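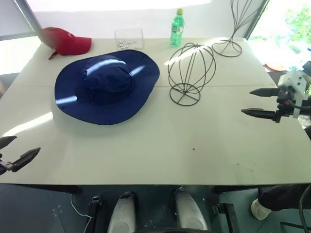
Elle a repris l'atelier de chapellerie Bestier en septembre, après 3 ans passés à la coupe. Avant, elle tenait les comptes d'un transporteur. « Je cousais le soir, mal, mais tous les soirs. »

L'an dernier, l'atelier a vendu 2 036 pièces, dont 1 074 chapeaux d'été. Le reste, ce sont des casquettes et quelques bérets. Les commandes de la boutique Mendadari arrivent toutes au printemps, ce qui complique les achats de tissu. « On me demande du lin en avril, quand les fournisseurs n'en ont plus. »

Le bord est la partie qui lui prend le plus de temps. Elle pique en spirale, à partir de l'extérieur. « Si la tension bouge, le bord gondole, et il faut tout défaire. Le repassage ne rattrape rien. »

Les réparations ont leur tarif : 44 euros pour une doublure refaite — le fil est compris. Elle refuse les feutres très abîmés, qu'elle envoie chez Hunt.

Agrandir ? Elle n'y pense pas. « Il me faudrait d'abord une deuxième machine. »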